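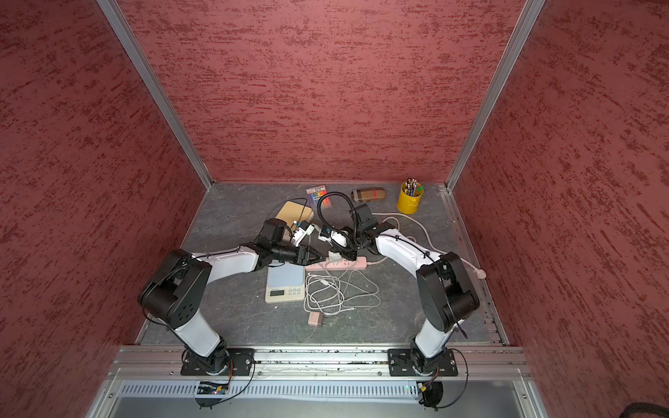

Speaker notes: Setting up a lunchtime learning series at a senior residence
Slot: Thursday, 11 a.m., second room on the left past registration

Opening (keep it short)

Good morning. I run the activity calendar at Gronitz, a residence for older adults with independent and assisted living in the same building. I am going to talk about how we started a lunchtime learning series, what it costs in staff time, and what I would set up differently. Please hold the long questions until the end. Short ones are fine as we go.

Ask for a show of hands: who already runs classes in the building? Who buses people out to them? Wait for the answers.

Where we started

Before the series we had bingo, chair exercise, a movie and a monthly birthday lunch. Attendance was fine. The survey comments were not. Residents wrote that they wanted to learn something and that most of the calendar felt like filling time. One comment said "I was a surveyor, ask me to think." Read that one out and pause.

We had a budget of $2,000 for the first season. That covered instructor fees, printing and a second microphone. Lunch came out of the regular dining budget, and I had to ask for that in writing.

How a session runs

Lunch is served at the usual time, in the usual room. The instructor starts when dessert goes out. The talk is 25 minutes, then questions. We tried an hour the first season and lost people after the halfway point, mostly to medication times and the afternoon van.

Everyone gets one printed sheet in large type. It has the topic, the instructor's name and one thing to try at home. Keep it to one side of the page. When we printed both sides, the back did not get read.

Seating: walkers need parking. We take out one table in every row and leave that space open. Do this before lunch. It is very hard to do once people have sat down.

Topics

Good turnout: local history, how to read a hospital bill, birds at the feeder, the history of popular songs, sleep. Poor turnout: estate planning (they had all done it), and a smoothie class that needed a loud blender. The blender was a problem for anyone with hearing aids. I should have known.

Memory classes fill up, but watch the title. "Memory Loss and You" drew 9 people. The same class with the same instructor, called "Names and Faces," filled the room.

Finding instructors

We started with the community college and the library. After that we signed up with Rotodum, a small nonprofit that sends retired teachers out to residences in our county. They charge a flat fee per visit and they bring their own handouts. Ask them for the large type version ahead of time.

For sign-ups we use Kisix, the same calendar program that handles our van trips. It does the job. The reminder slips it prints are too small, so the front desk enlarges them on the copier. If your building uses something else, a clipboard by the mailboxes will get you most of the way. We still put one out.

Taking it on the road

In April we took the series to Obi, our sister building across the river. Two sessions, same instructors, same lunch. I want to spend a few minutes on this part. It is what most of you wrote to me about.

What carried over: the short talk, the handout, the open space for walkers.

What did not: the time of day. Obi serves lunch in two seatings, so half the room was still eating and the other half was ready for a nap. The second session moved to mid-morning with coffee and fruit, and it went better.

Also check the sound system yourself. I was told by phone that there was one. There was a speaker — the cable was locked in an office and the person with the key was off that day.

Staff time

Plan on a half day per session, counting phone calls, room setup and cleanup. Family members will offer to help. Say yes and give them the sign-in table.

If time is short, skip to here

Start with one season. Pay your instructors, even if it is a small amount. Print large. Collect comments the same day, on paper, before people go upstairs.

Questions

Likely ones: insurance for outside instructors (ask your own office, ours wanted a one-page form), whether family can attend (yes, they pay the guest meal price), and whether we record the talks (no, several instructors asked us not to).

Handouts are on the table by the door. Sample sheet on top, room layout underneath.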